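3.2 Cloths left on shared tables

In the Plomden rooms, cloths were the item most often left unfolded at the end of a shift. We noted 67 such cases. A cloth in a heap takes more of the table than a folded one, and it can hide small things.
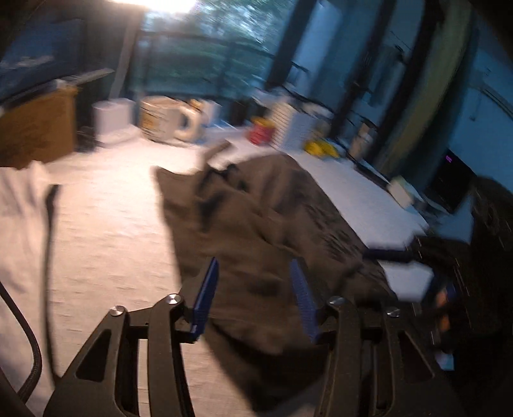

Figure 4. Dark gray cloth in a heap on a white tabletop.

One reader of our draft objected that folding is a matter of habit, and that a heap may only mean the cloth is still in use. We accept this for 16 of the cases, which we list apart.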